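Ticket 1163
Site: Rilville
Product: Osagie label printer, firmware 2
Status: Reopened
Priority: Normal

Problem: Bin labels print fine for the first part of a run, then the barcode drifts toward the left edge until the scanner rejects it.

Nutton support closed this in February with "recalibrate the media sensor." We had done that twice before opening the ticket. I did it again anyway. Same drift.

Second suggestion was that our label stock is out of spec. I doubt it. The same rolls run straight on the old printer at the next bench, and that one is older than the warehouse software. I ran 300 labels on each, same roll, same template. Old printer: no rejects. Osagie: 20 rejects, all near the end.

Third suggestion was that the labels are fine and the bins are the trouble, meaning scratches or glare upset the scanner.
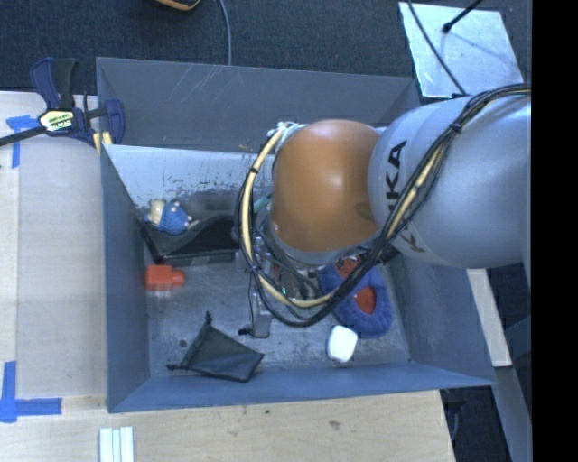
Gray metal bin, inside, showing scratches on the far wall.

The rejected labels fail on the bench too, before they go on anything. I don't see how bin wear explains that.

Istance driver was removed and reinstalled at 2 p.m. No change. Print speed dropped to the lowest setting: drift starts later but still starts. To me that points at the feed roller slipping, though support says the roller "rarely" fails on this model.

Requested: replacement roller, or a reason in writing why not. Please don't close this again until a full roll has been run.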